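**Ticket: finger drift and dropped recordings, Wistby hand-held gripper kit**
Status: open (reopened twice)
Opened by: Yasuo Nomura, Drurkcombe
Kit: Wistby, trial unit, on loan until we decide whether to buy
Software: Retuvness recorder, whatever version was on the stick

**Problem as first reported**

Two problems, which support would like me to treat as one. The width reading creeps upward while the gripper is held still. Separately, the recorder stops partway through a session and saves what it has under a cheerful green "Complete" banner. I found the second problem only when I went looking for the end of a recording and met the middle instead.

**Reply from support (Yagi)**

> Please confirm the cable is fully seated, restart the recorder and run the calibration wizard. If the issue persists, please run the calibration wizard again.

**November 22, 2021**

Cable confirmed. Restarted. Ran the wizard, and then, in the spirit of cooperation, ran it again. The width reading was correct for the first few grasps and then started its walk. Closed fully, the kit claimed to be open by 5 mm, which would be news to anything caught in it.

The recorder stopped after 17 minutes. Green banner.

**Next day**

Swapped the cable for the spare in the case. Recorder stopped again, at 18 minutes this time. I'm told the limit is 30, so either the spare cable is worth an extra minute or the cable has nothing to do with it. Put the original back.

Went through the log file. There's a line reading `buffer high, continuing` repeated until the point where it does not continue. Sent the whole file to Yagi. Asked whether the banner could be made to look at the file before congratulating anyone.

**Reply from support (Yagi)**

> Thank you for the log. We suspect the drift is mechanical. Could you check whether the finger is loose in its mount, and describe your test setup, including the objects used and the surface?

**Finger check and test setup**

Finger is tight. Pushed it side to side with my thumb and got no play that I could feel. The reading moved anyway.

The test routine is the one from page two of the quick start: pick up, hold, put down, move on to the next item. I've kept the items small, as the guide asks, and run it with the gripper off the desk so the cable hangs the way it would in normal use.
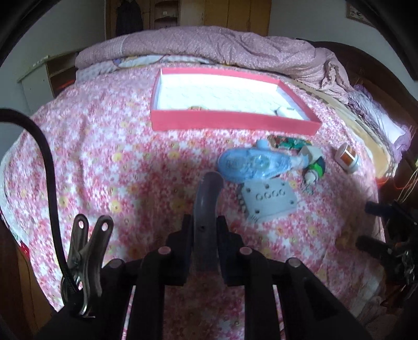
The drift shows up on every object I try, so I doubt it's a question of what is being held. Current spread is on the bed, on a flowered sheet: the red-sided tray, a roll of tape, the light-blue plastic thing, a little white toy figure and the flat gray plate with GOGG on it. Yes, the surface is soft. I ran the same routine on a hard tabletop in October, during the first week of the trial, and the reading wandered there too - slightly slower, if I'm being generous.

**Workaround for now**

Re-zero between items. Stop the recorder by hand at roughly the quarter-hour and start a new file. It works, in the way that bailing works.

**Still needed from Wistby**

- A replacement width sensor, or an explanation of why this one is fine
- A recorder build that reports an error when it has one
- An extension on the trial, as most of it has gone into this ticket

Please don't close this again on the strength of the wizard. I've left the unit assembled, so if Yagi wants to do a call I can repeat any of it while they watch.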